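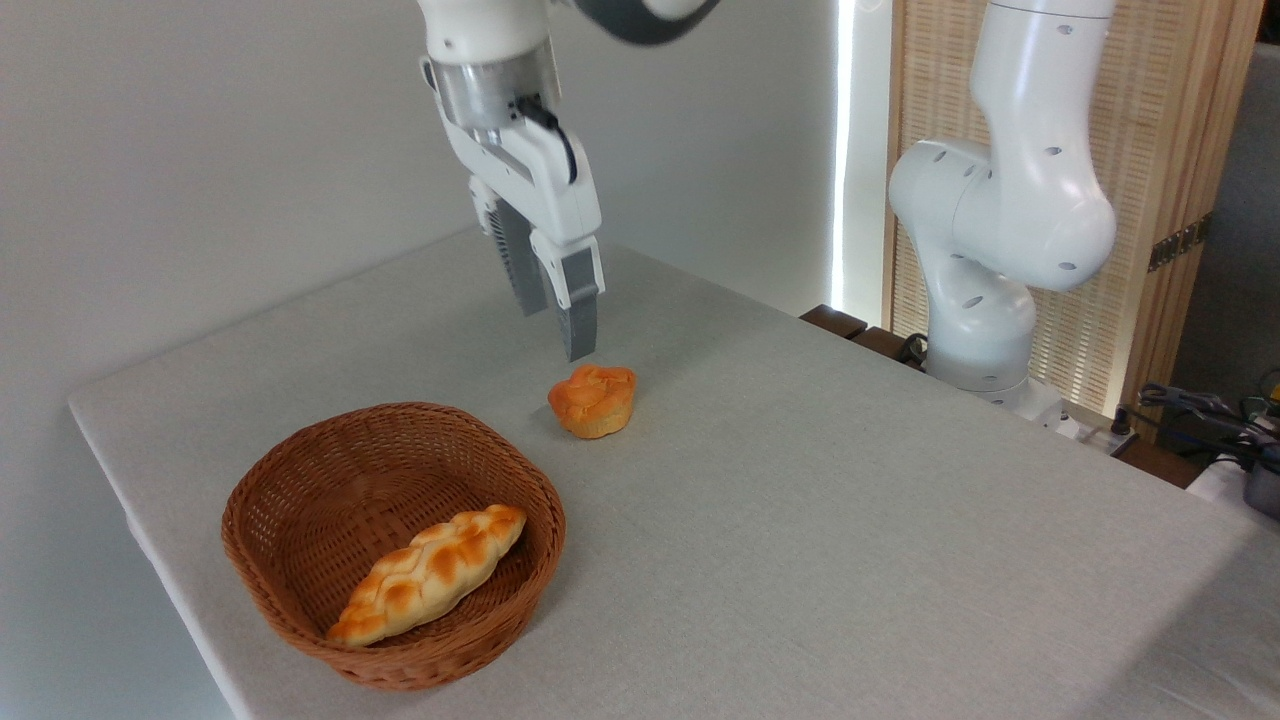

The gripper open over the roll, with the braided loaf in its basket.

Workshop Tips: Handling Bread with a Club Arm

These notes are for club members working on the bread basket task for the December meet. Most of them come from Rezaul Gazi's bench notebook, and a few from Pao-chu Yau, who bakes at home and knows more about crust than the rest of us.

Covering the table
A plain gray cloth works well. Bread shows up clearly against it and a roll doesn't skid when a finger touches it. Pull the cloth flat before each session and tape it under the edge. A wrinkle near the pick spot will throw off your height setting. Shake the cloth outside afterward and wash it without fabric softener.

Choosing bread
Day-old rolls are better than fresh. Fresh ones dent on the first squeeze and stay dented, so your second run is on a different shape. Leave them out on a rack overnight, not in a plastic bag. Lumpy tops are fine as long as the sides are fairly even, because the sides are where you grip. Seeded rolls are a mess. Skip them.

Setting the grip
Open the fingers wider than the roll and come straight down. Stop with the tips just clear of the cloth, then close slowly. Start at the lowest force setting and go up one step at a time until the roll lifts. Write the number down - Jui-lin Yip lost an afternoon last year by trusting memory.

Placing in the basket
Teach the release point with the basket already in position. Woven baskets slide, so put a square of rubber shelf liner underneath. If there is a long loaf in the basket, lay it on a diagonal and aim for the open side. Lift high enough to clear the rim before you move across.

Cleaning up
Wipe the finger pads with a barely damp cloth, then a dry one. Crumbs pack into ribbed surfaces, and an old soft toothbrush gets them out. Never use spray near the gripper housing. Check that the cable still has slack when the wrist turns all the way - do this with the arm at low speed.

Bread used for practice goes in the compost pail, including pieces that look untouched. Keep snacks on the other bench.

Next open bench is Saturday, April 20, 2024. Bring your own rolls and give your grip settings to Oi-ling Kan before you leave.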